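Keeping a Rock and Soil Collection at Home

My aunt Imani Delacroix spent her working life logging samples in the hills above Gidthorpe, and when she retired she brought a good part of them home with her. I have inherited her habits along with her shelves, so let me pass on what works in an ordinary house.

Dry your soil before you store it. Spread it thin on newspaper, somewhere out of the draft, and give it 2 full days, longer if it's clay. Damp soil in a closed jar grows fuzz, and the smell gets into everything (ask me about the winter of the Flunside peat).

Wide-mouth jars that hold some 500 grams are the handiest size. Put the label on the jar, never the lid, because lids wander. Pencil on plain paper outlasts any marker I've tried.

Rinse hard rocks in plain water with an old toothbrush. Leave anything crumbly, salty or rusty-looking alone until you know what it is, and please keep your sieves apart from the ones you bake with! 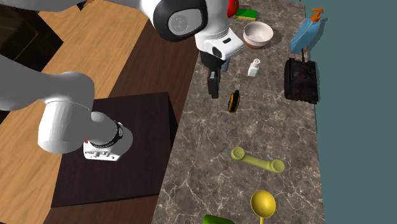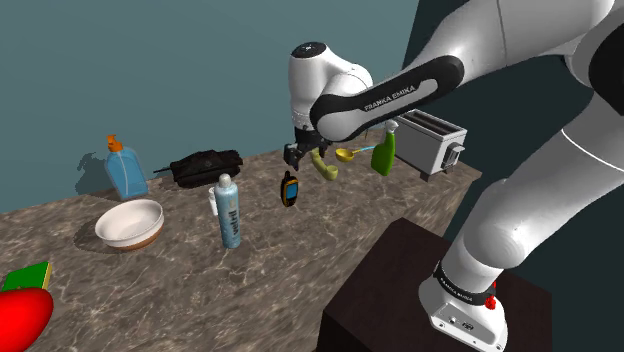 Heavy pieces go on the bottom shelf, always. My friend Yulan Shao lined hers with scraps of old carpet, and I've copied her ever since. If you keep a notebook, write down where each piece came from the same evening you bring it home. I have 42 stones in a shoebox marked "creek" and I'm still cross with myself over every one of them.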